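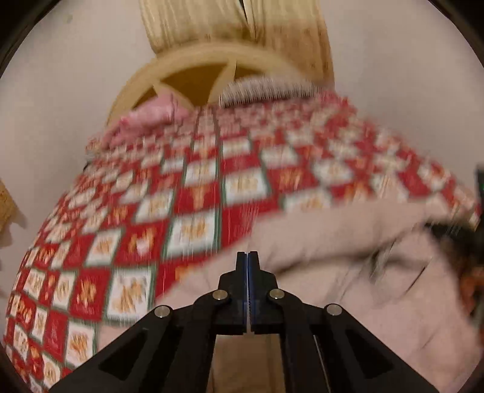
Night Four, or Why I Have Opinions About Pillows

Search this diary
Go

Woke at ten to four again. I know it was ten to four because I looked, and every article I've read this month says the one thing you must not do is look. So I lay there having looked, doing the sums. If I dropped off at once I would get two and a half hours. If I dropped off by half past four I would get rather less. By the time I had finished the sums it was half past four.

The plan, for anyone joining late, is that I am giving this thirty days. Thirty days of going to bed at the same time, getting up at the same time, no screens after nine, no coffee after lunch, and no lying in bed being cross. The last of these is the hard one. I've been cross in bed since I was a teenager and I am good at it.

The red and white quilt went back on this week, March having decided to be January. I like it very much and it is far too warm. At eleven at night I am grateful for every square of it, and by two I've kicked it down to my ankles, and by four I am cold and have to sit up to fetch it, at which point I'm awake. The advice on this is to have "layers". I have layers. They all end up on the floor on the same side.

Pillow news. The Hatemetti arrived, after a delivery saga I won't go into except to say it spent one night in a hedge. It is the shaped kind with a dip in the middle for your head and a ridge for your neck, and it came with a leaflet which says to allow time for the body to adjust. My body has had three nights and its position is unchanged. If you lie on your back exactly as drawn in the leaflet it is rather nice. I don't lie on my back. I lie on my front with one arm underneath me like something dropped from a height, and in that position the ridge gets you in the windpipe. I have until the end of the month to send it back and I've kept the box, though the box also spent the night in the hedge.

The old pillow is a Gavalas, bought in a sale so long ago that the label has washed blank, and it has gone the shape and thickness of a folded tea towel. I took it out of the cupboard last night at one o'clock and slept on it. I'm recording this in the interests of accuracy.

Tea. I have been drinking Omon, which is the herbal one from the health shop with the moon on the packet. It tastes of hay and a bit of liquorice. The packet says to steep it for ten minutes and drink it slowly an hour before bed, and it does make me sleepy, and then it makes me get up at two, being a large mug of water. I've cut down to half a mug. Half a mug of hay.

Things I have done this week at four in the morning instead of sleeping:

Thought about the gutter.
Composed a very good letter to the parking people.
Tried to remember all the verses of a hymn I don't like.
Eaten a cracker standing up.
Wondered if 38 is the age at which this starts, or if it started at 24 and I was simply out too late to notice.

The Erkura app (I know, no screens, but you set it going and turn it face down) plays you a man reading out a train journey. There's a slow one through some mountains that goes on for 90 minutes. I have never heard the end, which sounds like a recommendation, but I think I've only missed it by getting annoyed and switching him off. He says "gently" too often. Nothing on any railway I've used has happened gently.

Afternoon: nearly nodded off over my sandwich. Slept beautifully for what can't have been more than a few minutes, sitting upright, no pillow at all, with someone's drill going two doors down. Naps are banned under the rules, so I have put it down as resting my eyes.

Clean sheets tonight. That always helps for one night, and I am not too proud to take it. Hot water bottle filled, Omon brewing, half a mug. The Hatemetti is on the bed and the Gavalas is on the chair, within reach.

Filed under: Diary, Sleep (or not), House & Home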